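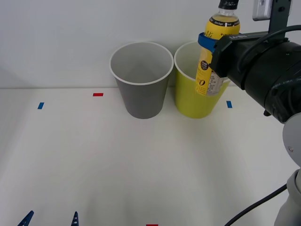 Why did the arm keep pushing down after the bottle had already touched bottom?

The controller was holding a height it had been told to reach, and the check that should have stopped it was watching the wrong number.

OK so that's the whole talk, you can all go get coffee. (Pause. If they laugh, great. If they don't, keep moving.)

Hi, I'm Triin Rebane, I look after the test cells at Skirthorpe, and I want to spend my slot on one fault. It's a small one! It crushed a paper cup. But I've been chewing on it since June and I think plenty of you have the same thing sitting in your code right now.

SLIDE 2, the task

Keep this short. Two arms, one table, a bottle that has to go into a cup and then come back out. We call the cell Shemweta. The white table and the paper cups are cheap on purpose, so if we squash something we're out a few cents and I don't have to fill in a form. The bottle goes in upright, base first, and the arm lets go only when it thinks the base is resting on the bottom of the cup.

Say the word "thinks" slowly. That's where the trouble is.

SLIDE 3, what we saw

It was a little before four in the afternoon and we were on run 395 of a batch of 540. The arm lowered the bottle into the cup like it had all day, and then it just kept going. No alarm, no jerk, nothing dramatic. The cup bulged, the side split, and the bottle slid in the grip and came out at an angle. I hit the stop button, and I'd love to say I was fast, but I stood there with my mouth open for a good second first.

(Do the face. It got a laugh in rehearsal.)

Play the force plot here, NOT the video. Everybody watches the cup in the video and misses the point.

SLIDE 4, the force plot

Walk over to the screen for this one. The flat part is the bottle moving down through the air. Then there's a bump, and that's the base touching down. After the bump the line ought to drop off as the arm backs away. Ours climbs, all the way up to 70 newtons, and stays there until I hit the button.

So the force was there in the log, plain as day. The arm could feel it. It had a limit set and the limit was a sensible one. So why didn't it trip?

SLIDE 5, the wrong number

Somebody (me, it was me) had re-zeroed the force sensor in the middle of a batch. We do that when the reading drifts. The routine we use, Kamov, takes whatever the sensor reads at that moment and calls it zero. It's supposed to run with the arm hanging free. I'd kicked it off from the panel, it went into a queue, and the queue ran it at the first pause in the motion.

Guess where the first pause is. It's at the bottom of the cup! The arm stops there for a beat before it opens. So Kamov looked at the arm leaning on the cup, said "right, this is zero," and from then on the stop check was comparing the limit to a number that had most of the push taken out of it. The plot on the last slide is the raw signal. The check never looks at the raw signal.

If someone asks why the height target was too low as well: the cup stack had been changed over at lunch and the new ones sit a bit taller inside. On a normal day the force check covers for that.

SLIDE 6, what we changed

Kamov now refuses to run unless the arm is parked up high and has been still for a while. If it can't run, it says so on the panel in big letters and the batch waits.

There's a second limit on the raw signal, set wide, and no re-zero can touch it. I wanted this one years ago and lost the argument. (Don't gloat. OK, gloat a little.)

The lowering move also has its own depth cap now, measured from the rim of the cup.

We replayed the old logs against the new checks, 1926 lowering moves, and found two more where the zero had been taken under load. Both of them had passed. Same fault, smaller push, and we'd filed them as good runs.

SLIDE 7, the bit I worry about

Our other cell, Raltolstead, runs the same routine with a much stronger arm, and people reach into that one between cycles to swap trays. We shut it down the same evening and it stayed down until the raw limit was in. If your zero can be moved by a button press, go and find out what the arm is allowed to be doing when that happens. Please do it before your next long batch.

Questions. If it's quiet, ask who in the room has a re-zero button on their panel and wait for hands.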